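Home | Talks | Slides | Speaker Notes | Contact

Faraji Kariuki: Living with the Trasier two-arm bench kit
Speaker notes, March session
23 shares | 2 comments

Slide 1. Title

Say who I am and get moving. I evaluate bench equipment for Zuvutholm, which repairs and resells small electronics. We bought the Trasier kit with our own money. Trasier has not seen these notes.

Mention that the talk runs 30 minutes and I would like to leave time for questions. If the room is late settling, skip slide 2.

Slide 2. Why we looked at it

Our returns counter takes in a lot of headphones. They come in tangled, mixed together, and no two pairs lie the same way on the bench. Somebody has to pick each pair up, straighten it out and put it where the tester can reach. It is dull work and people put it off until the end of the shift.

We had already tried a conveyor and a tray insert. The tray worked for earbuds in cases. It did not work for anything with a band and a loose cable.

Slide 3. What comes with the kit

Two arms, two grippers, cameras for the bench and the wrists, and a controller. The software is called Mender and is licensed separately. Point out that the price on the Trasier page is for the hardware only. One person at Shemweta told me they missed that line and had to go back for approval.

Setup took us one working day. The printed guide is good up to the point where you calibrate the cameras, and then it sends you to a help page that has been reorganized. Keep the guide anyway. The wiring diagram is only in the paper copy.

Slide 4. Headphones on the bench
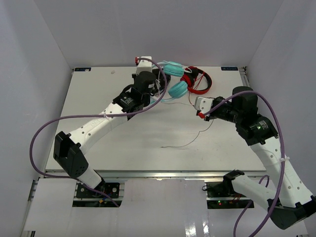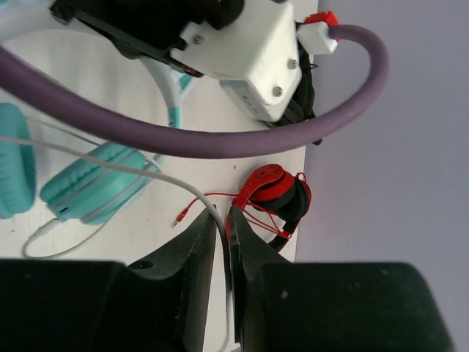
Two fingers, one headband:

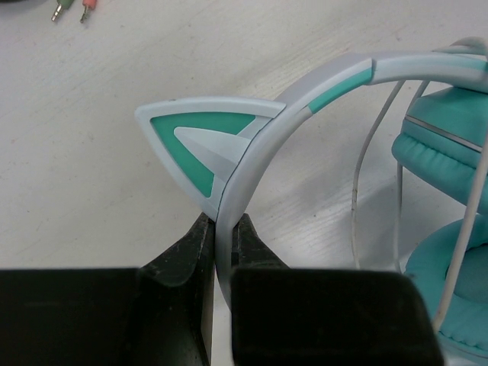 Slide 5. Where it does well

Hard bands are the easy case. If the gripper can get one finger on each side of a stiff plastic band, it holds on, and the second arm can deal with the cups. Our operators learned to teach a grasp in a morning. None of them had used an arm before.

The gripper force setting is a plain slider in Mender. We leave it low for anything padded. I would like a way to save a setting per product type and there isn't one yet. Trasier says it is on the list. Do not promise the audience a date.

Noise: you can hold a conversation beside it. Our operators asked about this before they asked about anything else, so say it out loud.

Slide 6. Where it does not

Cables. Pause here, this is the part people came for.

A thin cable is hard for the cameras to follow when it crosses another one. The arm will sometimes go for the cable and bring the whole thing with it. We now clear off anything we are not working on before starting a run. That costs time, and I have not seen the sales material count it.

Soft cushions are the other problem. A grasp on padding slips more easily than a grasp on plastic, and the software does not always notice that it has lost the part. It carries on with an empty gripper — harmless on our bench, annoying if you have walked away. We asked for an alarm. For now we check on it.

Reach is fine for a single item. With two large pairs on the table the arms get in each other's way near the middle, and Mender solves that by making one of them wait.

Slide 7. Cost

The support plan was quoted to us at 900 dollars a year. We took it for the first year. The support desk answered quickly in the mornings and slowly after 3 p.m., so send your questions early.

Spare fingers are sold in pairs. Order a pair with the kit if you can. Ours took longer to arrive than the kit did.

If someone asks whether it replaces a person, tell them what we do — one operator runs the bench and also handles the paperwork for the same returns. We have not changed the headcount.

Slide 8. Would I buy it again

Yes, for over-ear headphones with stiff bands. No, for a bench where most of the work is cables. For mixed returns, ask Trasier for a trial and bring your own worst box. Do not let them pick the samples.

Leave the contact slide up during questions. The settings we use in Mender are in the handout by the door.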